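Fandgate on running Prosser boards at home

7 min read
Print | E-mail

Ifor Kneath maintains the firmware for the Prosser series of hashing boards at Fandgate, a two-person shop that buys retired mining hardware, tests it and resells it. Most of his mail concerns power supplies and heat. We spoke in March about what he wants buyers to know before they connect anything.

The Prosser draws 626 watts at the stock clock, measured at the board input. Kneath was particular about where the measurement is taken. "People read the wall meter and write to me that the board is out of spec. The wall meter includes the loss in the supply. With an old supply that is a lot of heat you paid for and got nothing from."

He recommends one supply per board, with both 12-volt connectors populated. The board will start on one connector. "It will hash on one connector, too, and the plug will go brown. I have a box of brown plugs. If you send a board back with one of those on it, I charge for the header."

Two firmware branches exist. The first leaves the clock fixed. The second, which Kneath wrote with Eirlys Voyle, exposes clock and voltage through a serial console and a plain status page. Voyle handles the controller side and joined the call for part of it.

"The default clock is 830," she said. "You can set 900 and it will accept it. What you get depends on the chips. On some boards the error count climbs until the accepted rate is lower than it was at 830. Look at accepted shares over a full day. The number on the status page is a calculation from the clock. It tells you nothing about work done."

The voltage setting is stored on the board and the clock setting on the controller, so a board moved to another controller keeps its old voltage and takes on a new clock. Voyle calls this the most common cause of boards reported dead. The fix is to hold the reset button at power-up and set both values again. It is documented in the Nunatow controller notes, on a page she admits is hard to find.

Cooling took up the rest of the conversation. The firmware cuts the clock when the sensor reaches 80 degrees Celsius and restores it once the reading falls. Kneath regards the cutoff as a last resort. A board that cycles in and out of it all night will loosen its heat sink compound.

Intake clearance is the usual fault in home setups, in his experience. He asks customers to find every vent on a case before choosing a shelf for it, and to look low, near the feet. 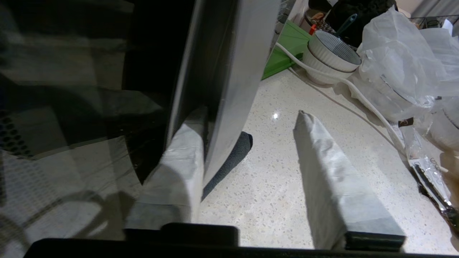

Kneath applies the same rule to any box that makes heat, and he gets impatient with the idea that it is special to mining. "Kitchen gear, audio gear, a router, it's all the same problem." A glossy black front draws the eye, he said, and the patch of small holes at the lower left corner gets missed. Cloth under the front edge is a poor neighbor for a grille like that, and on a hashing board's case he would not allow it. He uses bare hard feet and leaves a hand's width on the intake side.

Asked about noise, he was brief. The stock fan is loud at any useful speed. A larger fan on a duct moves the same air at a lower pitch, but the tachometer lead has to be wired or the firmware will refuse to start. Voyle has a build that skips the check and does not give it out.

Fandgate has no plans for a new board. The remaining Prosser stock came from a hosting site at Gokdale that closed its hashing room, and it is sold tested, without a supply. Firmware for both branches will stay available after the boards are gone. Kneath still wants the serial number in the first e-mail.

Related items
Reading the Nunatow status page
Moving a Prosser board between controllers
Fan ducts and tachometer wiring
What was left in the Gokdale racks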